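An Afternoon at the Kvaran Open Day

2021-08-26

I was invited, in my capacity as secretary of our local produce growers' association, to attend the open day held by Kvaran at its workshop on the Farkby estate. I set down my notes here for those members who could not travel, and for any other reader who may be considering a similar visit.

The company was founded eight years ago to build machines for packing houses. It has since turned its attention to the handling of mixed fruit and vegetables, which is the part of our trade that has so far resisted automation. A conveyor can grade apples of one variety without much difficulty. A tray holding several kinds of produce, each of a different shape and firmness, is another matter, and it was this matter that the afternoon had been arranged to address.

Visitors were received at the front desk by Bent Hjaltadóttir, who issued badges and asked us to read a single page of safety rules. There were 29 of us, divided into small parties. Mine was led by Asger Kirkegaard, an engineer with the company, and included two growers from the coast and a retired lecturer in food science. We were asked to keep our bags off the benches and to refrain from speaking to the operators while a run was in progress, a request which was, I am glad to report, generally observed.

The first demonstration concerned picking. Mr Kirkegaard explained that the system, to which the company has given the name Ornero, is taught by means of repeated practice. A person guides the arms through a task many times over, and the records of those attempts are used to prepare the machine to carry out the task by itself. Each arm has a small camera close to the gripper, and we were able to follow its view on a monitor. The fruit is placed by hand between attempts, in a different arrangement each time, so that the machine does not come to depend on any one layout.

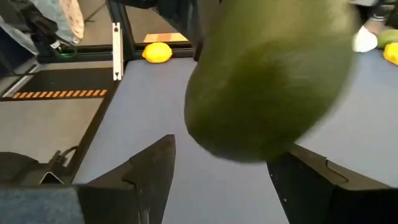 Does the machine bruise the fruit?

According to Mr Kirkegaard, bruising is uncommon with firm produce and remains a concern with anything ripe. The closing force of the gripper is limited in software, and the limit is set low at the beginning of each new trial. The company keeps handled fruit for several days and cuts it open to look for damage beneath the skin. He did not offer a figure for soft fruit, saying that too few trials had been completed for one to be of use.

I thought this a fair reply. Members will recall the presentation we received in December from another supplier, at which every question of this kind was met with a percentage and very little else.

A discussion followed on the subject of speed. The lecturer in our party asked how the rate compared with that of an experienced packer. Mr Kirkegaard stated plainly that the present system is a good deal slower, and that the company does not expect to sell it on speed. Its interest lies in the late shift, when many packing houses cannot find staff at all. One of the growers observed that a slow machine which works through the night may still clear a cold store by morning, provided that it does not stop at two o'clock and wait for somebody to restart it. The company is aware of this. The longest run without assistance had, at the time of our visit, reached 114 items.

After a short interval for tea we returned to the benches for the second part of the programme, which dealt with sorting into containers. Grímur Baldursdóttir, who is responsible for trials, gave the introduction. The choice of container appears a small thing, but it has occupied the team for much of the summer. A machine that relies on cameras must be able to find the rim of a bin before it can release anything into it, and the colour and finish of the bin both have a bearing on how readily that is done. Clear plastic is the most troublesome of all.

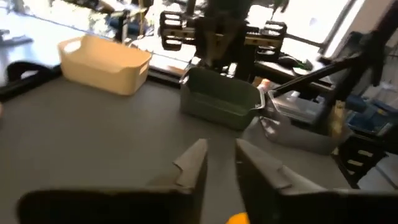

For that reason the company has decided against asking customers to replace their existing crates. Ms Baldursdóttir told us that early advice had been to settle on one standard bin and to train for that alone. The team rejected this after visiting a packing house at Pellmont, where crates of every age and colour were in use, a good many of them repaired with tape. Any system intended for such a place must accept what it finds there. I was pleased to hear this, as the cost of new crates has ended more than one promising conversation among our own members.

The use of two arms was also discussed. Gert Oosthuizen, who joined us for this part, described the difficulty of keeping one arm clear of the other when both are at work above the same table. The arms are given a shared plan of movement, and where their paths would cross, one is made to wait. This accounts for some of the slowness mentioned earlier. He hopes to shorten the waiting time before the winter, though he was careful to make no promise.

Questions were taken at the close. I asked about cleaning, and was told that the finger pads can be removed and washed, and that the arms themselves should be wiped down and never hosed. I also asked about training for staff. The company offers a course of two days, held at Farkby, with a further visit to the customer's premises once the equipment has been installed. Prices were not given, and I have written to request them.

The open day will be repeated for a limited number of visitors. Places are arranged through the front desk, and members wishing to attend should let me have their names so that a single application can be made on behalf of the association. Parking at the estate is limited to 55 spaces shared between all the units, and I would recommend arriving well before the stated time. The entrance is by the second gate; the first is for deliveries only.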